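The handover sheet for the flat in Druststead ran to 6 pages. Shahnaz Siddiqui started at item 734, kitchen, loose goods, and worked from the back of the table forward.

Bowl, light blue, plastic, one side handle. Box, light wood, square top, slot cut on the diagonal. She wrote "purpose unknown" and left the value column blank. Bin, pale pink, perforated. Utensil in bin, red handle. Sponge, red-and-white check on top, white below. 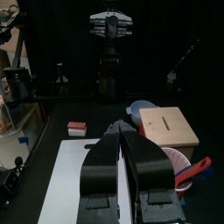 Photo: Gamage Removals, Deltesbridge

The white board took longer. Her aunt had cut bread on it every January she could remember, and the form allowed 10 characters for remarks. She wrote "board" and had five left.

The box she tried with a coin. It went in at an angle and made no sound. She tried a second coin, then turned the box over and shook it. Neither came out.

She crossed through "purpose unknown" and wrote "savings." In the value column she put two coins, plus whatever was already in there, and initialed the change. Then she put the sponge in the bowl and asked the men for another carton.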